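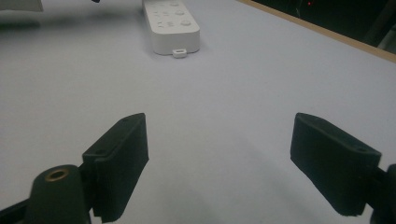 Fig. 3. Black gripper fingers above a pale tabletop.

Section 3: Fitting the Liner and Hood, and Washing Your Plarava Parka

By now you've cut the tags off, found the spare button in the inside pocket and probably worn the parka around the house a little, which we fully encourage. This section covers putting the quilted liner in, taking it out again, attaching the hood and its trim, and giving the whole coat its first wash. It's the longest section in the booklet and you don't need to read it all in one sitting. If you only want the shell for a mild, wet day, skip ahead to 3.3.

These instructions apply to the Plarava in all sizes up to 46, in both the olive and the navy. If you own the shorter Vekbridge jacket, the liner goes in the same way but there are no loops at the cuffs, so leave out step 6 below.

3.1 Putting the liner in

The liner is held by one long zipper that runs up the left front, around the back of the neck and down the right front, plus a snap loop at each cuff. The first time takes a bit of patience. After a few goes you'll do it while the coffee is brewing.

1. Lay the shell on a bed or a big table with the front open and the inside facing you. Pull both sleeves out straight.

2. Turn the liner so that its smooth side faces up and the quilted side faces down against the shell. The woven Plellbridge label at the neck should be looking right at you. If you can't see the label, flip the liner over.

3. Slide each liner sleeve down inside the matching shell sleeve. Reach in from the cuff end and pull it gently toward you until the lining cuff shows. Take a moment to check for twists! A twisted sleeve feels like a rope when you run your hand down the outside of it, and you really will notice it when you put the coat on.

4. Find the start of the liner zipper at the bottom of the left front. There's a small tab of orange tape sewn beside it. Seat the pin all the way down in the box before you move the slider.

5. Zip up slowly, around the collar and down the other side. At the back of the neck the zipper makes a tight curve, so hold the collar flat with your free hand and let the slider follow the bend. Stop if it feels stiff, back up an inch, and look for a fold of fabric caught in the teeth.

6. Fasten the loop inside each cuff to the snap on the shell. You should hear a click. Give each one a light tug.

7. Hang the coat up and let it settle, then try it on. The liner hem should sit a little higher than the shell hem all the way around.

Note: The liner has its own front pocket, on the left as you wear it. Once the liner is in, the shell's inside pocket on that side is covered. Move your wallet or your train pass over before you zip, or you'll be unzipping the whole thing at the station.

Caution: Do not force the slider with pliers. If it won't move past the collar after a couple of tries, rub the teeth with a plain white candle or a bar of dry soap and try again. A forced slider can spread, and a spread slider means a new zipper.

3.2 Taking the liner out

1. Empty the pockets of both the shell and the liner.

2. Undo the cuff snaps first. People tend to leave these for last, and then the sleeves come inside out and the loops take all the strain.

3. Unzip from the right front, around the collar, and down the left front to the orange tab.

4. Hold the shell by the collar with one hand and draw the liner out by the shoulders with the other.

5. Store the liner on a wide hanger or folded loosely on a shelf. Please don't keep it packed tightly in a bag over the summer. The filling will come back after a tumble, but it takes a good deal longer than you'd like.

3.3 Attaching the hood

The hood goes on with snaps hidden under the collar flap. Including the throat tab, there are 13 of them, and we know that sounds like a lot. In a strong side wind you'll be glad of every one.

1. Lift the collar flap and fold it back.

2. Match the center snap of the hood (it has a small white dot of paint on it) to the center snap of the collar. Press until it clicks.

3. Work outward from the center, first to the left and then to the right. If you start at one end instead, you'll nearly always finish one snap off and have to go back.

4. Fold the collar flap down over the snaps and smooth it with your thumb.

5. Close the throat tab last, with the front zipper pulled up to the top. Adjust the drawcord so the hood moves when you turn your head and doesn't slide over your eyes.

Note: The trim around the hood is synthetic and buttons on separately. It should come off before any wash. To put it back, start at the top of the hood and work down both sides.

Caution: The drawcord ends should be tucked into the small channels on either side of the collar. Long cord ends can catch in car doors, bike wheels and escalators.

3.4 The first wash

We get more letters about washing than about anything else, and Radwa Erraji in our repair room has answered more than 600 of them herself. Her advice boils down to washing the coat less often than you think, but doing it properly when you do. For most marks, a damp cloth and a drop of mild soap are plenty. Once or twice a season is fine for a full wash, unless you work outdoors.

1. Take off the hood, remove the trim and take out the liner. Each piece is washed on its own.

2. Close every zipper, fasten every snap and turn the shell inside out. Check the sleeve pocket, too. It's small, and it's a favorite hiding place for lip balm.

3. Run the machine's detergent drawer under the tap if you normally use fabric softener. Leftover softener clings to the shell and stops rain from beading.

4. Wash the shell on a cool, gentle cycle with a liquid cleaner made for outdoor clothing. Keep the spin at or below 600 rpm. A spin of 1,000 rpm or higher can set hard creases across the back panel, and those are stubborn.

5. Rinse twice.

6. Wash the liner the same way, but right side out.

7. Hang the shell on a wide wooden or padded hanger away from direct heat. Pull the storm flap and pocket flaps straight while they're still damp.

8. Tumble the liner on low with a couple of clean tennis balls until the quilting feels even. Stop and shake it out now and then. If you find lumps near the seams, break them up gently with your fingers and give it another short run.

Caution: Never iron the hood trim, the reflective piping or the zipper tape. If the shell itself needs pressing, use the lowest setting with a dry cotton cloth between the iron and the fabric.

Caution: Do not dry clean. The solvent strips the rain finish, and we can't restore it under the warranty.

3.5 Refreshing the rain finish

When water starts to soak into the shoulders and leave dark patches, the finish is ready for a top-up. Wash the shell first as described in 3.4, and leave it damp.

1. Hang the shell outdoors or in a room with a window open.

2. Spray the outside evenly with a water-based proofing spray, holding the bottle a forearm's length away. Pay extra attention to the shoulders, the tops of the sleeves and the hood.

3. Wait a couple of minutes, then wipe off any drips with a clean cloth. Drips left to dry will show as pale spots, especially on the navy.

4. Let the shell dry completely before you fold it or put the liner back in.

Note: Try the spray on the inside of the hem first. We changed fabric mills after the October 2018 production run, and the earlier olive cloth can darken slightly with some sprays. It fades back with wear, but better to find out somewhere hidden.

3.6 If something isn't right

The liner zipper starts fine but is uneven at the bottom: the pin wasn't fully seated. Unzip completely and begin again from the orange tab.

The sleeves feel too short with the liner in: check the cuff loops for a twist, then unsnap them, pull the liner sleeves down and refasten.

The hood pulls to one side: you've missed a snap. Open them all and start from the white dot.

A snap has come loose from the cloth: please don't glue it. Send the coat to the repair room with the form from the back of this booklet, marked for the attention of Radwa Erraji or Cosmin Ardeleanu. Wash it first if you can, and keep the hood and liner at home unless they need mending as well.

Section 4 covers long-term storage, moths and replacing the drawcord.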